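Stornlow Cable Handling Set: data card and bench rules

README for the Stornlow two-arm cable handling recordings. Read the bench rules before you record anything, and read the known problems before you train on anything.

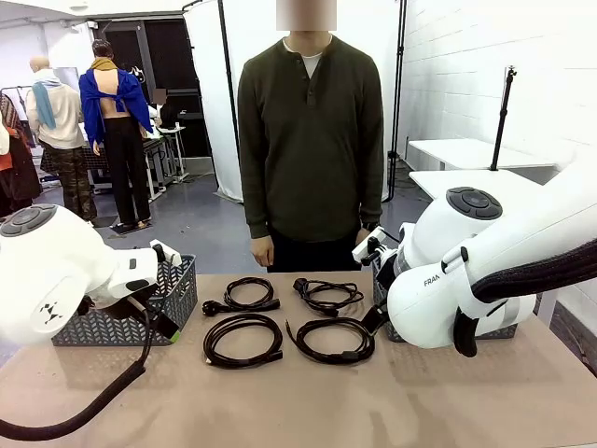
Jaiswal asked, on reading the first draft of this card, why the rules for people take up more room than the file layout, and whether anyone downloading the set would care. The layout can be worked out from the files in a few minutes. The rules can't, and they decide what is in the recordings: where the operator stands, when an arm may close, which takes are thrown out. They stay in the card.

Contents

1. Summary
2. Bench rules
3. Recording procedure
4. Acceptance and labelling
5. File layout
6. Known problems
7. Permitted use
8. Changes

1. Summary

The set covers two-arm handling of coiled power cables on a table top. Tasks are picking up a cable by the plug, moving a coil from one place on the table to another, separating coils that touch, and placing a coil in a basket.

Episodes released: 3,000
Episodes held back for testing: 365
Episodes rejected and kept for study: 790
Control: teleoperated, both arms
Views: one fixed, one per wrist
Language of task notes: English

The rejected episodes are a separate download. They are labelled with the rule or check that failed.

2. Bench rules

These apply whenever either arm has power, including during setup and between takes. "Operator" means the person at the controls. "Attendant" means the person at the table.

2.1 One attendant at the table. A second person may pass behind but must not reach over the table surface.

2.2 The attendant stands at the centre of the long side, facing the arms, and keeps both hands in view of the operator. Hands may rest at the table edge. They go over the table only after the operator has called "hold" and the attendant has repeated it.

2.3 A call that isn't repeated hasn't been made. Start again.

2.4 No hand goes between a gripper and the object it is closing on, at any speed. If a plug has rolled out of reach, stop the take.

2.5 The emergency stop is tested at the start of each session by pressing it with both arms in motion at the lowest speed setting. Looking at the indicator light doesn't count as a test.

2.6 Cables used as objects are never connected to a supply. Check both ends before a coil goes on the table. Cables that power the bench are routed off the work surface and marked with tape so they can't be mistaken for objects.

2.7 Arm hoses are checked for slack at full reach before the first take. A hose that drags on the table edge is re-routed, even if the arm moves freely.

2.8 Sleeves are close-fitting or pushed up. No lanyards, scarves or loose cords. Long hair is tied back.

2.9 Speed limits are set in the controller and are not changed during a session. If a task can't be done at the set limit, write that in the notes and move on to the next task.

2.10 Anyone in the room may call a stop. The person who called it is not asked to justify it before the arms are still.

Rule 2.2 was stricter in an earlier version and required the attendant to step back a full pace for every take. In practice attendants drifted forward again to see the plugs, and the operator stopped noticing. A defined position at the edge, with a spoken call, has been followed far more consistently. A site with faster arms or a heavier payload should not copy this rule - do your own risk assessment and expect to end up with a guard or a scanner.

3. Recording procedure

3.1 Lay out the coils according to the layout sheet for the session. Sheets specify the rough position and the type of coil (tight, loose, tangled). They don't specify the exact path of the cable, which is left as it falls.

3.2 The attendant confirms that the table carries only what is on the sheet. Tools, tape and phones go elsewhere.

3.3 Operator calls "recording". Attendant repeats. Wait two full seconds before moving either arm. Several early takes lost their opening motion to a slow file write, and the wait fixes that.

3.4 Perform the task. If a grasp fails, the operator may try again twice. A third failure ends the take.

3.5 Return both arms to a clear pose with grippers open. Call "stopped". Attendant repeats.

3.6 Write the note before resetting the table. Notes written in batches at the end of a session were wrong often enough that we no longer accept them.

3.7 Break after every 50 takes. The operator and the attendant swap roles at the break if both are trained.

4. Acceptance and labelling

An episode is accepted if:

- all views are present and their clocks agree
- the calls in 3.3 and 3.5 are in the session log
- no rule in section 2 was broken
- the task note matches what was done

Success of the task is not a condition. A failed task that was properly recorded and truthfully labelled is accepted with outcome set to "fail". Outcome takes one of three values: success, partial, fail. "Partial" is used when the object was moved but not to the place named in the note, or when it was dropped from low height and landed inside the target area.

Episodes are labelled by one reader and checked by another who has not seen the first label. Disagreements go to "partial" only if both readers accept that the definition fits. Otherwise the episode is rejected. This costs us a fair number of usable takes and we think the price is right.

Any episode in which a hand crosses the table while an arm is moving is rejected, whatever the task outcome. We don't want a policy trained on this set to learn that a hand near a closing gripper is normal.

5. File layout

episodes/ one folder per take
 views/ video, one file per view
 arms.csv joint positions and gripper width, left and right
 note.txt task note as written at the bench
 meta.json layout sheet, outcome, reader agreement
rejected/ same layout, plus reason.txt
sheets/ layout sheets by session
logs/ session logs, including calls and stop tests

Left and right are always named from the fixed view. This is the reverse of left and right for the attendant, and the notes in the first few sessions mix the two. They have been corrected in meta.json but not in note.txt, which we keep as written.

Faces are blurred in the fixed view before release. Blurring is automatic, followed by a manual pass. If you find a face we missed, report the episode number and we will withdraw the file until it is fixed.

6. Known problems

- Black cable, black plugs and black fingertip pads are hard to separate in the wrist views, particularly at the moment of contact. Depth estimated from colour alone is poor there.
- Baskets are often hidden behind an arm in the fixed view. Basket position in meta.json comes from the layout sheet and may be off if the basket was nudged.
- The background is a shared room. Furniture, stands, clothing displays and people vary between sessions. Do not use the background as a cue for task or outcome.
- Gripper width is logged more slowly than joint position. Interpolate with care around grasps.
- Tangled coils are under-represented. They took longer to reset, and operators chose other sheets when they had the choice. From the Wullell sessions onward the sheet order is fixed in advance.

7. Permitted use

Research and teaching. The set may be used to train and evaluate manipulation policies. It may not be used to identify people, to assess the work of any operator or attendant, or as evidence that a system is safe around people. The bench rules are working rules for one bench. They are not a standard and following them doesn't replace the standards and regulations that apply where you are.

If you publish results, give the release number and say whether you used the rejected episodes. Results on the held-back test episodes should be submitted through the Tonico evaluation page, one submission per model.

8. Changes

Release 3: rejected episodes published with reasons. Rule 2.2 rewritten. Rule 2.10 added.
Release 2: left and right corrected in meta.json. Stop test moved to the start of the session.
Release 1: first release, November.

Corrections to the card go through the same tracker as corrections to the data. Please open one item per problem and quote the section number.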